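Shelving books with the handheld gripper: how many demos before you change the shelf?

Posted by Balthasar Rüegg, 8 Feb 2026
4 min read

**brueegg**
We're teaching an arm to put books away in a cube shelf. All the demos are done by hand with the gripper tool, no teleop. So far I have 322 usable episodes, with 262 of them on the same shelf in the same room. The policy does fine on paperbacks. On hardcovers it tends to come in too low and hit the front edge of the board with the spine.

I hold the book between the two fingers, bring it up to the opening, pause for a moment, then push in. My question is whether the pause is hurting me. When I replay the failures, the arm hesitates near the board and then drops a little before it moves forward.
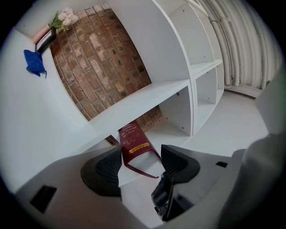

The other thing I can't settle is where to grip. If I grab near the bottom of the cover I get more clearance at the shelf, but the book fans open. If I grab higher up it stays shut and my fingers end up in the way. I've been mixing both, which may be a mistake.

**flodo_tom**
Drop the pause. We had the same trouble with trays at Flodomix. If you stop in the same spot every time, the policy sees a lot of frames where the right action is "do nothing," and it gets stuck there. Keep moving, even if it's slow.

**qudah**
I disagree with that. A short stop before contact is useful if you're lining something up. What hurts is a stop with drift in it. Your hand sinks when you hold a heavy hardcover out in front of you, and the drop you're describing sounds like exactly that. Look at the height of the tool during the pause in your own demos.

**brueegg**
Checked a batch. The tool does sink during the pause on most of the hardcovers. Not much on the paperbacks. So qudah has a point.

**mamamon**
Pick one grip per book type and stick with it until the thing works. You can add variety later. I did 300 episodes with mixed grips on DVD cases and ended up throwing them out.

**flodo_tom**
Throwing them out seems extreme. Could you not label them and train on the two sets separately?

**mamamon**
I could have. It was faster to record again with a second person handing me the cases.

**kultura_lab**
Nobody has asked about teleop. For the last bit, where the book goes past the edge of the board, we get cleaner data driving the arm remotely. It's slower, but the arm can only do what the arm can do. By hand you twist your wrist in ways it can't copy.

**qudah**
Slower by a lot, though. Our shared set is 3,031 episodes and we would never have got there with teleop. I'd use it for a small batch of the hard cases and do the rest by hand.

**brueegg**
Plan for now: keep the pause out of the paperbacks, rest my elbow on something for the hardcovers, and grip low on everything. I'll also move to a second shelf before recording more. Will post numbers when I have them.

**kultura_lab**
Watch the wrist angle if you rest your elbow. It changes more than you'd think.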